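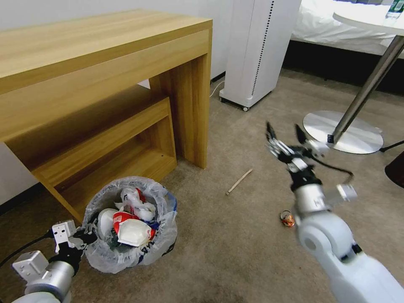

Kidby's town council voted in May to put a number on quiet, and the number is 11. Starting with the summer season, any room rented by the night inside the town limits must produce no more than 11 minutes of what the new ordinance calls "sustained mechanical sound" in any hour between ten at night and six in the morning. The rule covers inns, motels, spare bedrooms over garages and the two converted grain silos on Gidov Road. It applies to the things a room does on its own, with the guest lying in it. A desk on carpet, a wooden bench or stool tucked under it, a bed made up in white: the ordinance has no quarrel with any of these. A small round table on a slanted chrome pole may stay where it is. Anything with a power cable running across the floor is another matter, and the town would like to hear from it. Or would prefer not to.

The measure passed by a single vote after a meeting that ran until a quarter to midnight, at a volume that several residents pointed out would have been illegal in a motel.

Kidby has been selling itself as a quiet town for six years, ever since the freight line closed and someone at town hall noticed that the result could be put on a sign. The sign went up at the county road. The visitors followed, slowly at first and then in numbers that required a second sign, this one about parking. Last year the town recorded 3,260 overnight stays, which is a fair haul for a place with one traffic light and a bakery that closes at noon.

The trouble started with the comment cards. The town collects them from every lodging that belongs to its visitor program, and last winter a clerk was asked to read the whole box. There were 992 cards. The most common compliment was about the stars. The most common complaint was about the noise, and very little of it had to do with neighbors, traffic or dogs. People who had driven four hours to hear nothing were hearing the minibar.

One card, read into the record at the meeting, described a refrigerator that "sighed like a man getting out of a car." Another guest had tracked a faint tick to the thermostat at two in the morning, then to the bathroom fan, then to a wristwatch in the guest's own bag. The card gave the room four stars out of five anyway. A third said only, "I could hear the lamp."

Under the old arrangement, complaints like these went to the owner, who would send up a pair of foam earplugs and perhaps a muffin. Under the new one they go to the building department, which owns a sound meter. The meter was bought for measuring the rock crusher at the Zamach quarry and has spent most of its working life in a drawer. It is due to be recalibrated before the season opens. The department admits it was built to notice rock crushers and may not be able to hear a lamp.

Innkeepers are divided. The owners of the Kodikara House, a nine-room inn across from the library, supported the ordinance from the beginning and have been advertising "certified silence" since spring, though there is no certificate yet and the form for requesting one is still being written. The inn has taken the clocks out of its bedrooms and put felt under the hangers. It has also asked that its ice machine be treated as a historic structure, on the grounds that it came with the building. The request is pending.

The motels by the county road take a darker view. Their rooms are heated and cooled by units that sit under the window and start up with a shudder, and replacing them would cost more than some of the rooms bring in over a winter. A letter from the Gidov Road lodging owners, taped to the door of town hall and later moved inside because of rain, argued that a great many people cannot sleep without a fan going. The letter asked whether these people were to be turned away at the town line or simply left to lie awake. It also asked who would be counting the minutes.

The second question took up most of the evening. An early draft would have had guests keep a log by the bed, with a pencil, and hand it in at checkout. This was dropped after a council member pointed out that a guest who stays up all night writing down noises has not had much of a stay. A later draft called for random visits by a town inspector between midnight and four. That one was dropped too, after somebody asked about the knocking.

What survived is a system of self-reporting. Owners will test each room once a year and send in a one-page form, and the department will follow up when a guest complains in writing. A first violation brings a letter. A second brings a longer letter. The fine comes third, and its amount has been left blank in the ordinance while the council decides whether it should be high enough to hurt or low enough to be paid.

There is an exception for guests who bring their own noise. White noise machines, phone apps that play rainfall and portable fans are all allowed, as long as they arrive in the guest's luggage and leave the same way. A room may not come with a recording of the ocean. A visitor may play the ocean until dawn. The town attorney called this distinction "defensible," in the tone of someone who had been asked to defend it.

Snoring is not covered. It was in the first draft, under "other sources," and drew more public comment than any other line on the page, much of it from married couples and some of it from both halves of the same couple, in disagreement. The council took the line out by unanimous voice vote, the only item all night to pass without a count.

Frogs are also exempt. The pond behind the post office holds a large population of them, and from late spring on they are by a wide margin the loudest thing in Kidby after dark. Two comment cards asked whether they could be turned off. The visitor program's brochure lists them as an attraction, on the page facing the one that promises perfect stillness, and there is no plan to reprint it before the current boxes run out.

Some residents wonder whether any of this will help. At the public hearing a woman who has lived beside the old freight line all her life said that when the trains stopped she could not sleep for a month, and that what finally did the trick was moving the kitchen radio into the bedroom and leaving it between stations. She does not rent out rooms and will not be affected by the rule. She wanted it on the record, she said, that quiet takes some getting used to, and that people who come for two nights are going home right around the time it would start to work.

The council thanked her and moved on to the matter of the bakery's exhaust fan, which starts up at 4:30 in the morning, well inside the protected hours, and which can be heard from every bedroom on the north side of the Kodikara House. The bakery is not a lodging and the ordinance does not reach it. A motion to extend the rule to businesses within 200 feet of a rented bed failed for lack of a second. The bakery had sent rolls.

Forms for the annual room test will be available at the town hall counter once they have been printed. Owners who would like to borrow the sound meter can sign it out for one night at a time, with a deposit. The department asks that it be returned with its batteries, and that the low-battery alarm, which beeps, be reported to the front desk and not to the complaint line.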